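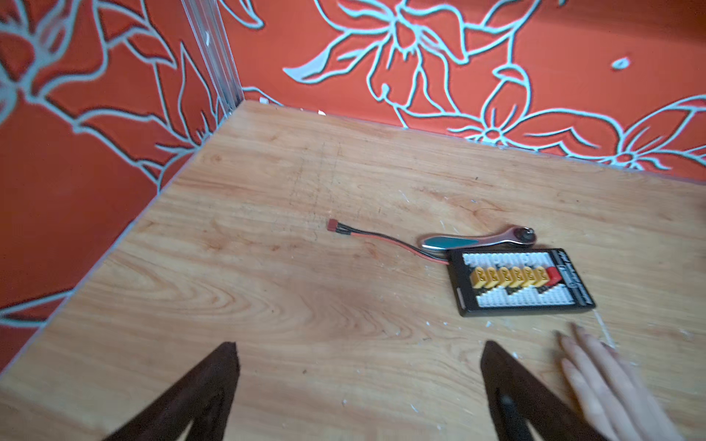 A reader of my last column on the Herkstead method wrote in to say that I was asking for the wrong thing, that a robot trained to work beside a person will always look slow on paper, and that the number to watch is how often the person has to pull back. Fair enough. I went back to the report with that in mind, and I still don't think it shows what its fans say it shows.

The claim, if you missed it, is that a pair of cheap arms can learn when to wait for a human hand on a shared bench. They learn it from recordings of people working at that bench and no one writes a rule for it. Herkstead trained on 1,760 recordings. Vosine, which sells the software, says the arms then made room for the hand in nearly 4,000 test runs. That is a big number and it has been repeated a lot.

What I'd like to know is what the hand was doing in those runs. A hand laid flat on a table is about the easiest thing a camera will ever be asked to find. Turn it over and it's a little harder. Put a wrench in it, or half hide it behind a box, and you have a shop on a normal afternoon. The report lumps all of these together under "hand present." I read the appendix twice looking for a split and there isn't one. 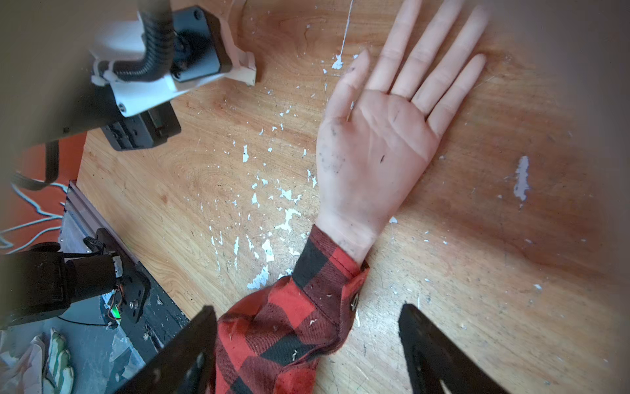
Palm up, sleeve between the gripper fingers.

Clothing bothers me too. A model that learns from recordings learns whatever is in them, and if the same few shirts keep turning up, it may be learning the shirts. The people at Madigan tried to check this with their own copy of the method. They had 10 operators and changed gloves, sleeves and lighting between sessions. The arms waited properly for most of them. For 3 they moved in early often enough that the sessions were stopped. Vosine's answer was that Madigan should have collected more data. Maybe so – but then the promise of a small training set is gone, and the small training set was the selling point.

I have the same complaint about the bench. Every workcell has its own walls, its own scuffs, its own junk that has been sitting in a corner for months. A policy can lean on any of that. When the Lostden lab moved its cell to a plainer room in September, it reported that the arms got worse and needed fresh recordings. That one line did more to inform me than the whole results table.
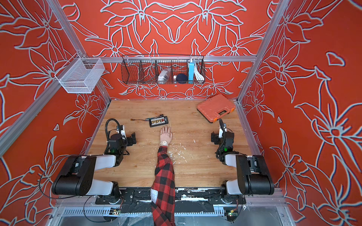 Both arms and a hand at the same bench.

None of this means the method is bad. I think the basic idea is sound, and I'd take it over the light curtains and taped-off floors I grew up with, if it held up. But waiting is cheap to fake. An arm that freezes whenever anything warm-colored comes near will score very well on a test of politeness and finish hardly any work. The report gives no figure for jobs completed while a person was at the bench, and my correspondent's measure wouldn't catch that either.

So publish the split by hand pose. Publish the failures by operator, and run the whole thing in a room the model has never seen. Until then I'd keep the stop button where I can reach it with either hand.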